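Lab Operations Board > Equipment Planning > Tabletop manipulation: what belongs in the first-year request?

Thread started by benchlead_north

Our department is preparing its equipment request for the coming cycle, which closes at the end of January. The request covers one tabletop manipulation station for kitchen tasks, to be shared by two research groups and one upper-level course. We have a quotation from Nolta for the arm and gripper, and a second quotation from Voker for a comparable arm with a longer service term.

I would welcome comments on three matters. The first is whether the service term should be paid up front. The second is how many spare finger sets to list. The third is whether the toy appliances and dishes should appear as a line of their own or be charged to general supplies. 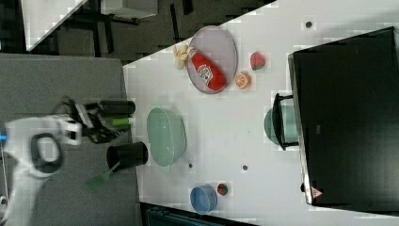

Our present estimate for props is 432 dollars, which covers plates, bowls, cups, play food and one toy stove. The reviewing office returned last year's request with a note that the supplies line was not itemized, and I would prefer not to receive the same note again.

Reply from grants_desk_4

Itemize them. A reviewer who sees a ketchup bottle and a strawberry on an invoice charged to research equipment will ask for a justification, and it is easier to supply one at the start. We place such items under "task materials" with a single paragraph explaining that they are handled by the equipment and are replaced as they wear.

On the service term, our office advises against prepayment unless the discount is stated in writing on the quotation.

Reply from mapleridge_robotics

I must disagree on the service term. We operated a Voker arm for two budget years without one. When a joint required service, the repair came out of a discretionary account that had been set aside for student travel. A prepaid term is a known figure. An unplanned repair has to be argued for in the middle of the year, usually with little success.

On fingers, list more than you expect to use. We requested two sets and had gone through both before the spring term began. Our present practice is to list 5 sets per station per year.

Reply from grants_desk_4

I accept the point for a group with no reserve account. My advice assumed that one exists. If it does not, prepayment is the safer course, and the request should say so plainly.

Reply from benchlead_north

Thank you both. We have no reserve account, so I will move the service term into the main request. I will also list 5 finger sets, although I expect to be questioned on it.

A further point concerns the table. The Nolta quotation assumes a bench supplied by the customer. The Cadwaladr catalog offers a white laboratory table with fittings for the arm, at a price our facilities office considers high. Has any member used an ordinary table for this purpose?

Reply from cell7_coordinator

We did so for one term and do not recommend it. The holes drilled on site did not match the arm's base plate, and the top had to be replaced. The cost of two tops exceeded the price of the Cadwaladr table.

Please also allow for the space taken up by the props. A toy stove uses a large share of the working surface, and a plate or two will fill much of what remains. Measure the stove before you settle on the table size. 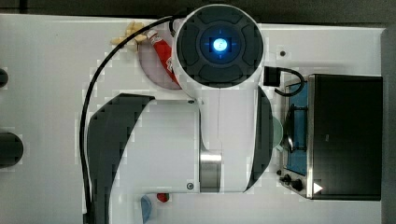 Arm over the table, with the toy stove and pan at right.

Cable length should be checked at the same time. Our supplier's standard cable reached the controller only when the arm was parked, and a longer one cost 130 dollars with a delivery time of 7 weeks. It was not on the original quotation, and we did not think to ask.

Reply from mapleridge_robotics

I would support the remark about cables. I am less certain about the table. Our shop drilled an ordinary top from the manufacturer's drawing and it has served well. Much depends on whether you have a shop that will do the work to drawing.

Reply from pesex_user

Pesex will hold a quotation open across a fiscal year boundary if asked in writing. Others may do the same. With a January closing date and a spring decision, I would request this of every supplier before submission.

Reply from benchlead_north

That had not occurred to me. Both of our quotations expire before the decision is announced. I will write to Nolta and Voker this afternoon and ask for the cable to be quoted as a separate line. Our shop has asked to see the base plate drawing before it commits to the table work, so that item remains open. I will post the revised list when the shop replies.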